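Participants wanted - teleoperation study, Skullo project (2 sessions, paid in gift cards)

Posted 9 January 2024

We need people to drive a robot arm. No experience needed, better if you have none. Skoseo lab, Nerkitz building, ground floor, ring the bell marked Sabbagh.

What its about: last round we collected 191 demonstrations of table tasks, drinks and cups mostly. Policies trained on the wrist view did fine on slow demos and fell apart on fast ones. We think blur in the wrist camera is a big part of it. Need more drivers with different habits to find out. Target is 900 demonstrations by September.

What you do: sit at the controls, reach for a cup or bottle, move it where the screen says, repeat. Some blocks at your own pace, some against a timer. Short questionaire after each block. Two visits, both on weekdays, mornings or afternoons.

You should be:
- 18 or over
- ok with sitting and looking at a monitor
- able to use both hands
- not someone who drove for us in the last round

Left-handers very welcome, we are short on those. 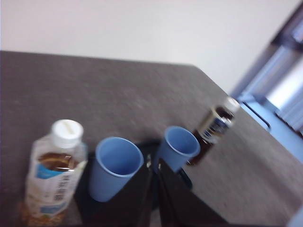
Wrist view, drinks task. Two blue cups, two bottles, plenty of blur.

We record the arm, the camera views and your control inputs. No video of your face. You can stop any time and still keep the card for that visit.

To sign up use the form on the Skullo page, put "driver" in the subject box and give us a few times that work. Reply usually same day - if not, send it again.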